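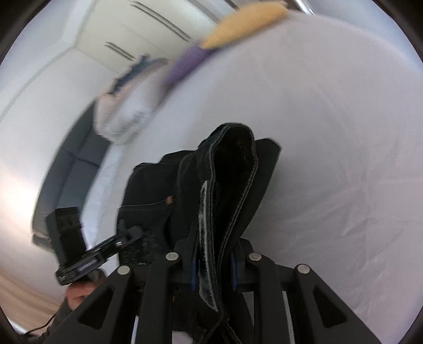
You're mad to cancel the kennels with the deposit paid, my sister said on the phone this morning, and what if the new place is worse? Fair point. I stood there with the kettle boiling and didn't have much of an answer.

But I did cancel. I'd been round to Sellingate to have a look before leaving the dog for 2 weeks, and I came away with a knot in my stomach. The runs were clean enough, I'll give them that. It was when I asked who'd be there overnight that the girl on the desk went pink and said there was a number they could ring. A number! He's 13 in the summer (well, so the rescue reckoned) and he has a tablet at bedtime, and I'm meant to hope somebody picks up?

So that's £200 gone, or most of it. They might give me a bit back if they fill the space, and I've written to ask — politely, third draft.

Rang Hullier after lunch. They board in people's houses, one family's dogs at a time, £23 a night and you go round for tea first. The woman I spoke to wanted to know all sorts: does he pull, does he mind cats, what does he do in thunder. (Gets in the bath.) She had me on the phone for 19 minutes and I liked her more and more. She's sending a form, and she wants his jab card, which I haven't seen since we moved. Tried the kitchen drawer and the blue folder, no luck. The vet can print another one but they shut at six, so tomorrow.

He's asleep on my foot as I write this, snoring away. Must buy more of the chicken biscuits before we go round for that tea.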